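Speaker notes: Caring for dark clothes at home
Community hall, Stultham, evening talk in March

Slide 1. Welcome
Thank the people from the Stultham library for the room. Say that I am not a chemist. I worked ten years in the laundry at Hondaditz, and most of what I know comes from there.
Ask who owns a black garment that is now grey. Wait for the hands.

Slide 2. Why black loses its colour
Two things happen and people mix them up. Some dye leaves the cloth in the wash. Also the surface becomes rough, and small broken fibres catch the light, so the cloth looks paler than it is.
Speak slowly here. Last time I went too fast and had to repeat it.
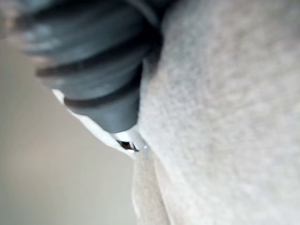

The second problem is the more common one with cotton. Rubbing makes it, so turn the garment inside out, close the zippers and do not fill the drum to the top. At Hondaditz we had a load of 90 aprons and we always split it in two.

Slide 3. Water and soap
Cold water for everyday washing. I keep 60 degrees for towels and bed sheets. Liquid soap is easier to rinse out — powder can leave white marks in the seams.
Someone will ask about vinegar. My answer: I have tried it, I saw no difference, but please do your own test on an old sock.

Slide 4. Drying and folding 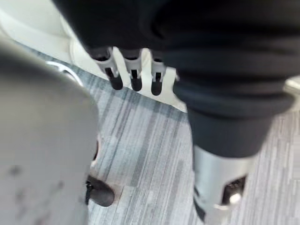 Dry dark things in the shade, inside out, and take them down before they become stiff. Sun on one shoulder for a whole summer will give you a brown shoulder. When you put them away, do not press the folds flat with your hand. Charcoal-black cloth that hangs in thick, soft folds like on the slide is what I want you to aim for. A hard crease rubs along one line and goes pale there first.

Slide 5. Dyeing again
Only for cotton, linen and viscose. Polyester needs another kind of dye. Weigh the garment dry and read the packet: the one I use at home, from Nugroho, is enough for 100 grams. Stitching is often polyester and will keep its old colour.
Show the shirt from my bag now. Pass it along the rows.

Questions
Stop at 8 pm, the hall must be locked. Leave the handouts by the door.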